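Entryway bench or console table? Help me stop buying baskets

Home & Decor > Small Spaces

vernon_m
Posted 5 Jun 2024

My front hall is 40 inches wide and it has become a parking lot for shoes, mail and one umbrella with no owner. I want a bench with a lid. My wife wants a narrow console with a lamp, because a lamp says welcome and a bench says waiting room. We have agreed to let strangers decide. Budget is $400, and yes, that has to include the lamp.

genalyn_a
Bench. You sit on it, you take your shoes off, life goes on. A console in a 40 inch hall is a hip bruise with drawers.

SewwandiR
Depends on depth! My Vakby console is 12 inches deep and I walk past it with groceries in both arms and have never once hit it. Big round mirror over it, small lamp, bowl for keys, and the hall looks twice as wide (to me, anyway, and I'm the one who lives there).

genalyn_a
And where are your shoes, Sewwandi?

SewwandiR
In a place.

vernon_m
I measured again and 16 inches is the most I can go before the closet door hits it. So the Semero bench I liked is out. It was a very handsome bench.

espie_fitz
Wall-mounted shelf at console height, stool tucked under it. You get the lamp, you get a seat, and the vacuum fits underneath. Mine is a Piltex shelf on two brackets. Find the studs first. I did not find the studs first.

maricel_b
Disagree on the stool. Stools in hallways wander. Ours started at the front door and by July it was holding up a fern in the bathroom.

genalyn_a
I still say bench. Have one built to 15 inches if you must.

vernon_m
For $400? With a lamp?

maricel_b
Paint an old one. Or skip furniture altogether and do hooks and a good rug. Whatever you pick, leave one flat surface by the door or you'll never remember anything on the way out. Fruit to take along goes on mine.
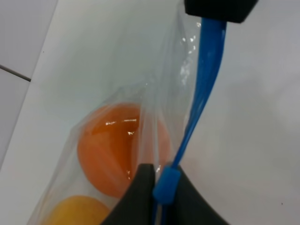 Re: Entryway bench or console table? (page 2)

espie_fitz
A flat surface by the door is where mail goes to retire. I took mine down to a shelf too narrow for a magazine and I have no regrets.

SewwandiR
Vernon, what does your wife say about the shelf and stool?

vernon_m
She says the lamp stays and the rest is my problem. I'm leaning toward the shelf. I also showed her Genalyn's hip bruise comment and she would like it known that she has excellent balance.

genalyn_a
So does everyone, until they carry in a turkey.

vernon_m
Ordering the brackets tonight. Does anyone have a stud finder they trust?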